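Before you continue, the steps from section 2 must be finished and the lid must be closed.

## 3. Cleaning the Puvier water filter jug

This section is for the household jug with the replaceable cartridge. For the larger tank under the sink, please read the Grillov booklet, because its cartridge opens in the other direction.

You will need:

- a soft cloth
- dish soap without perfume
- a cup for measuring vinegar
- a new cartridge, if the old one is more than 70 days in use

### 3.1 Taking the jug apart

1. Pour out all water. Do not drink the last part of it.
2. Lift the lid straight up. If it is stiff, press on both short sides at the same time.
3. Turn the cartridge to the left until you hear a click, then pull.
4. Put the cartridge on a clean plate with the flat side down.

**Caution:** Do not hold the jug by the funnel. The funnel is only set into the jug and it will come out in your hand.

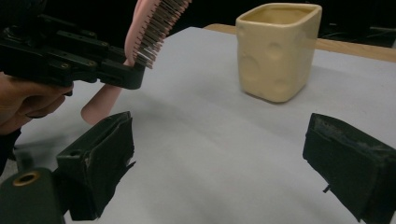
5. Wash the lid, the funnel and the jug with warm water and one drop of soap. Rinse them well.
6. Leave all parts to dry in the air. A towel leaves small threads, and these threads go later into the cartridge.

### 3.2 Removing lime

In Koltotau the water is very hard and white marks come back quickly. Where your water is soft, you can do this part only every second cleaning.

1. Mix one cup of white vinegar with three cups of cold water in the jug.
2. Wait 14 minutes. Longer is not better, the seal can become dull.
3. Pour the mixture away and rinse the jug three times.
4. Smell the jug. If you still smell vinegar, rinse again.

**Note:** Siebe Verbruggen asked if lemon juice is also possible. It is possible, but use it without pulp.

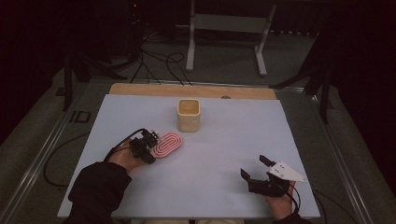 *Page last changed: March, by Roksolana Skoryk*

### 3.3 Putting in the cartridge

1. Hold the new cartridge under water and shake it gently until no more bubbles come out.
2. Place it in the funnel and turn it to the right. The mark on the cartridge must meet the mark on the funnel.
3. Fill the jug with cold water and let it run through. Use this first water for plants.
4. Write the month on the sticker under the lid.

**Caution:** Never put hot water through the cartridge. A cartridge that had hot water in it must be replaced, also when it is new.

If the water runs very slowly, take the cartridge out and repeat step 1. If it is still slow after this, go to section 5, "Slow or no flow".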